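Pultard N3 Folded Napkin Dispenser, Countertop, Gravity Feed

14 shares | 6 comments

Item group: tabletop and counter service
Supplied by: Urovley
Finish: brushed stainless steel or black powder coat
Page revised: April 2023

The Pultard N3 is a freestanding dispenser for tall-fold paper napkins. It is intended for cafeterias, snack counters, canteens and self-service coffee stations where napkins are taken one at a time from the front. The body is a single folded sheet with a welded rear seam. The faceplate is removable and is held by two spring clips on each side. No tools are needed for refilling.

Capacity

Capacity depends on ply and on how tightly the paper was packed at the mill. With one-ply napkins the N3 holds 800 pieces. With two-ply napkins the figure is lower and varies by supplier, so we do not publish one. Do not fill past the line stamped inside the left wall. Overfilling raises the pressure on the faceplate and is the usual cause of torn napkins and double feeds.

Feed system

Napkins sit against a flat pusher plate driven by a constant-force spring. The force at the faceplate stays nearly the same from a full load to the last few sheets. Units sold before August 2022 used a coil spring with a lighter pull at the end of travel. The older spring can be replaced with kit N3-S, which includes the spring, the plate and two screws. The kit does not fit the N2.

Faceplates

Two faceplates are available. The standard plate has an oval opening and suits one-ply paper. The wide plate has a longer opening with rolled edges and is recommended for two-ply and for embossed paper. Either plate can be ordered with a card slot for a menu or notice. The card slot adds 3 mm to the depth.

Mounting

The N3 stands on four rubber feet and may be used without fixing. For outdoor counters or food trucks, use the screw-down base (N3-B). The base has four slotted holes and accepts countersunk screws. The Stultau condiment rail also accepts the N3 with the adapter bracket listed under accessories. Allow 50 mm of clear space above the lid so that it can swing fully open.

Loading

1. Lift the lid and push the plate back until it latches.
2. Take the napkins out of the wrapper and remove any paper band.
3. Square the stack on a clean, flat surface. Fan it once if the edges are stuck together from cutting.
4. Lower the stack into the body with the folded edges toward the faceplate.
5. Release the latch slowly and close the lid. 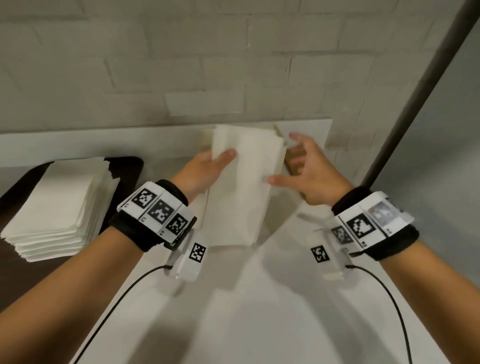

Folded white paper napkins, held upright over a white tabletop.

Draw two or three napkins through the opening after each refill to check the feed. If they come out in pairs, remove a small part of the stack and try again.

Cleaning

Wipe the outside with a damp cloth and mild detergent. The faceplate may be washed in a commercial dishwasher. The body may not, as water collects behind the spring housing. Do not use chlorine cleaners on the stainless version.

Ordering

N3-SS stainless, standard plate
N3-BK black, standard plate
N3-W wide plate only
N3-B screw-down base
N3-S spring kit
N3-R adapter bracket for Stultau rail

Cartons contain one unit. Pallets contain 32 units and ship from the Villanueva warehouse. Mixed pallets of stainless and black are accepted at no charge. For spare clips, feet and lids, write to Mercedes Alvarado in the parts office and give the code stamped under the base.

6 comments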